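Subject: Re: Skurkport landing, spring levels
1 min read

Elsa Brekke wrote:
> Is the lower landing at Skurkport usable yet? I have 5 people wanting
> to paddle down from Calari in April and would like to get them out
> there if possible. Last year we had to go on to the road bridge.

Elsa,

I went down yesterday morning. The lower landing is still under water and the second step is covered in silt. The gauge at Calari read 107 when I left. In my experience you want it under 100 before you bring a group in there, as the eddy behind the wall washes out above that and there is nothing to turn into.

The upper landing is fine – muddy, but the rail is sound and you can get two canoes alongside. Parking is on the verge only. The farm gate has to stay clear.

The club has set aside 3,000 for repairs to the steps, but work won't start until the river drops. Tuva Strand has the key to the chain if you want to leave a trailer overnight. Ask her a few days ahead.

If your group is new to moving water I would start at Kelel instead and skip the bend altogether. It makes for a shorter day.

Derek Cropper 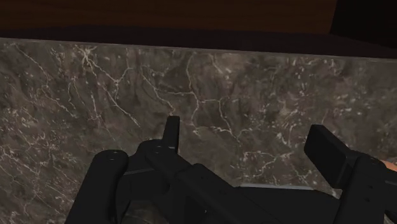

Holger Amundsen: The gauge at Calari was reading high all last spring, so I would check it against the painted marks on the bridge before calling the trip off. Agree about starting at Kelel with beginners.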